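Greifen in der Küche: Nachbereitung unseres Besuchs bei Flolunora
Begleitblatt zur Vorlesung Einführung in die Servicerobotik, Teil 2

Liebe Studierende, bevor wir mit dem Stoff weitermachen, möchte ich mit Ihnen noch einmal in Ruhe durchgehen, was wir im April beim Tag der offenen Tür in Prilport gesehen haben. 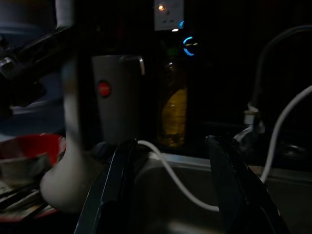

Einige von Ihnen konnten ja nicht mitkommen, und auch wer dabei war, stand vielleicht gerade hinten bei den Getränken, als Kwaku Tetteh die wichtigsten Dinge erklärt hat (ich nehme mich da gar nicht aus, der Kaffee war gut!). Deshalb ist dieses Blatt etwas ausführlicher geraten als sonst. Lesen Sie es bitte bis zur nächsten Übung, die Aufgaben am Ende besprechen wir gemeinsam.

1. Wo wir waren

Flolunora betreibt in Prilport eine Versuchsküche, in der Greifarme im normalen Haushaltsdurcheinander arbeiten sollen. Aufgeräumte Labortische kennen Sie aus unserem Praktikum zur Genüge, und Sie wissen, wie schnell man sich an sie gewöhnt. In der Versuchsküche steht dagegen alles so herum, wie es eben in einer Küche herumsteht: Ölflasche an der Wand, Schüsseln dicht beieinander, ein Kabel quer über der Spüle. Herr Tetteh leitet dort die Vorführungen und hat uns 50 Minuten lang Rede und Antwort gestanden, obwohl die nächste Gruppe schon im Flur wartete. Dafür an dieser Stelle noch einmal herzlichen Dank.

2. Die Kamera am Handgelenk

Der Arm, den wir gesehen haben, heißt im Haus Quaye und trägt eine kleine Kamera dicht am Greifer. Ihr großer Vorteil ist, dass sie immer dorthin schaut, wo gegriffen werden soll. Die beiden Finger sind dabei ständig mit im Bild, was zunächst lästig wirkt, für die Regelung aber sehr nützlich ist. Man sieht die Öffnung und das Ziel in ein und derselben Ansicht und muss nicht erst zwischen zwei Koordinatensystemen umrechnen. Wer sich an unsere mühsame Hand-Auge-Kalibrierung im Praktikum erinnert, wird diesen Gedanken zu schätzen wissen.

Der Nachteil liegt ebenso auf der Hand: Was hinter einem Finger verschwindet, ist für die Kamera weg. Bei dem grauen Gerät neben der Ölflasche, das Sie auf der Aufnahme finden, verdeckt der linke Finger einen Teil, und der Rest verliert sich im Schatten. Ein Mensch ergänzt so etwas, ohne darüber nachzudenken. Das Programm muss entweder eine zweite Ansicht haben oder sich merken, was es aus einer früheren Stellung des Arms kannte.

3. Schlechtes Licht

Herr Tetteh führt die Küche gern abgedunkelt vor, und ich finde das sehr lehrreich. Schwarze Finger vor schwarzem Hintergrund sind für die Segmentierung eine unangenehme Angelegenheit; es bleiben oft nur schmale helle Kanten, an denen sich ein Verfahren festhalten kann. Der dunkle Wasserhahn rechts ist ein weiteres schönes Beispiel, suchen Sie ihn ruhig einmal.

Umgekehrt ziehen kleine Leuchten die Aufmerksamkeit auf sich. Das orange Lämpchen an der Steckdose und der blaue Ring darunter sind die auffälligsten Stellen der ganzen Ansicht, haben mit einer Greifaufgabe an der Spüle aber nichts zu tun. Merken Sie sich das für die Klausur: Helligkeit ist kein Maß für Wichtigkeit.

4. Biegsame Dinge

Über Kabel haben wir am längsten gesprochen, und das mit gutem Grund. Eine Schüssel hat eine Lage und eine Orientierung, zusammen sechs Zahlen, und damit ist sie beschrieben. Ein Kabel hat an jeder Stelle seine eigene Richtung, es hängt durch und verändert seine Form, sobald man es berührt. In der Ansicht vom Handgelenk läuft das weiße Kabel durch den Raum zwischen den Fingern und dann vor dem rechten Finger vorbei. Ob es damit auch räumlich zwischen den Fingern liegt, lässt sich aus einem einzelnen Bild nicht ohne Weiteres ablesen, denn die Tiefe fehlt uns.

In der Software, die bei Flolunora unter dem Namen Ploltik läuft, wird ein Kabel durch eine Kette von 12 Stützpunkten angenähert. Bei jeder neuen Aufnahme werden diese Punkte nachgeführt. Auf meine Frage, warum gerade 12, kam die sehr sympathische Antwort, mit 46 sei es auch gegangen, nur habe man dann vor jedem Griff Zeit zum Kaffeetrinken gehabt. Die Herleitung der Kettennäherung finden Sie im Skript im Kapitel über verformbare Objekte.

5. Aufgaben zur Vorbereitung

a) Skizzieren Sie den Greifer mit zwei parallelen Fingern und der Kamera dahinter. Zeichnen Sie ein, welcher Bereich für die Kamera verdeckt ist, wenn die Finger weit offen stehen, und welcher, wenn sie fast geschlossen sind.

b) Überlegen Sie, wie der Arm mit einer kleinen seitlichen Bewegung herausfinden könnte, ob das Kabel vor oder hinter einem Finger verläuft.

c) Metallflächen wie das Spülbecken spiegeln. Welche Fehler erwarten Sie bei einem Tiefensensor, und wie würden Sie damit umgehen?

Zu b) dürfen Sie gern zu Hause mit dem Handy und einem Ladekabel experimentieren. Wer Fotos vom Besuch gemacht hat, lädt sie bitte in den Kursordner hoch, und die ausgeliehenen Besucherausweise hätte ich bei Gelegenheit auch gern zurück, es fehlen noch 2.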